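Week 4: Why old towns have crooked streets

Okay, picking up where we ran out of time. We had just put the two maps of Cluvstead side by side and Leif Lunde asked the question I was hoping somebody would ask, so let me write out a proper answer for everyone who had to run for the bus.

His question was: if the town burned to the ground, why did they rebuild it on the same wiggly streets? They had a clean slate!

Well, they had a clean surface. Underneath it was a mess of property lines, and those don't burn. If you owned a narrow strip with a shop at the front and a yard at the back, you still owned it the morning after the fire, ashes and all. The council drew up a lovely grid plan (it's in your packet, second map) and then had to go and talk to 819 separate owners about swapping land. You can guess how that went. They got as far as straightening Holmgren Street and building one square, and then the money and the patience were gone.

So, the first idea to take away from this week: a street plan is mostly a record of who owned what. Paths come first, then fences along the paths, then walls along the fences. By the time anybody thinks of it as a "street" it's nearly impossible to move.

Second idea, and we'll need this one for the essay. Crooked doesn't mean random. Walk up from the old harbor and you'll notice the lanes bend around the hill and hardly ever go straight up it. A loaded cart wants a gentle slope. The lane called Karnach is the famous exception, and it's stairs for most of its length — nobody was ever getting a cart up there.

Ylva Midtbø pointed out that the lot widths on the harbor side are oddly regular, and she's right. I should have said more about it. Lots were taxed by how much street they fronted, so people built narrow and deep, and you get those long thin houses with one good room facing the street and everything else stacked up behind. When the tax changed, the new lots got wider almost at once. Look at the Wetus quarter on the later map and compare.
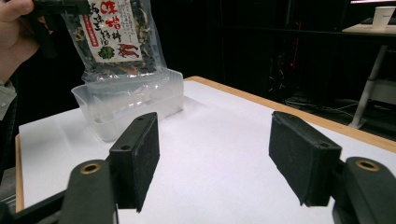
One caution about the numbers. The reading gives 1,612 households before the fire, and I've seen students turn that straight into a population figure. Please don't! A household could be a widow living alone or a brewer with nine apprentices under one roof. Use it for comparing one part of town with another and you'll be fine.

For next time:

Read chapter 3, but skip the section on drainage (or don't, I happen to love it).

Pick one street you know well and find the oldest map of it you can. The county library scans are free. Bring a printout, any size.

Write around 300 words on one bend or odd corner in that street, and what might have caused it. Guessing is fine as long as you tell me what you're basing the guess on.

If your street is perfectly straight, come see me before class and we'll find you a worse one.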